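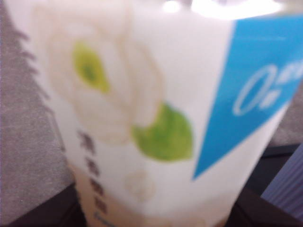 Teaching the arm to pick up a drink

My job this July has been driving the arm by hand controller while it records everything I do. The bottle or carton with the white flower on it has become my regular partner – I see that green leaf in my sleep! From the wrist camera it's mostly a big white blur with a blue stripe, so I've learned to slow way down for the last bit and let the gripper creep in.

We're at 1,486 demos and want 2,000 before Asif Malik starts the next training run. Ngaio Nepia drives too, and she comes in much lower than I do (we argue about this over lunch), but Asif likes having both styles in the mix. If you fumble a grab, keep going and fix it – those recoveries are worth saving.

I'd love 2 more drivers for the afternoon slot. Five practice runs and you'll have the feel of it. Come find me or Ngaio!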